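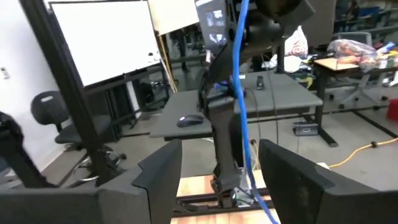
Ileana Sârbu's group at Sketivach studies how a two-arm policy learns to handle cable. The Zillero method trains on teleoperated episodes – 2000 in the current set – and scores each by slack. Sârbu picked blue cable partly for contrast. "Where it hangs down against a black arm, segmentation is easy," she says. "On pale wood it needs more work."

The held-out set has 154 episodes. "We report failures by type. Regrasps dominate."

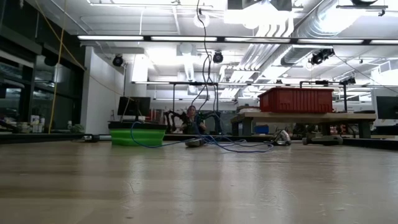

Clutter as a variable

Earlier trials used a bare table. Since March, tools stay among the loops. "The policy had learned the table," Sârbu says. "Success fell by 7 points, and we kept the lower figure."

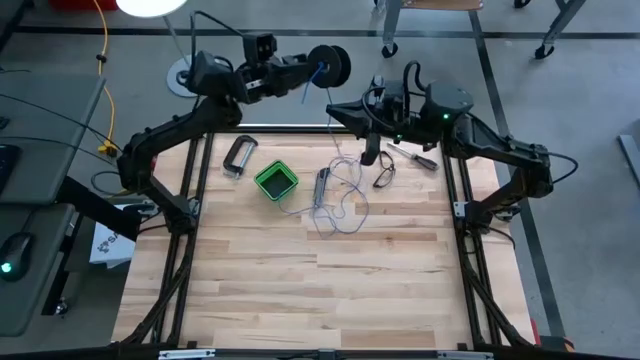 Cable, utility knife and safety glasses between the two arms.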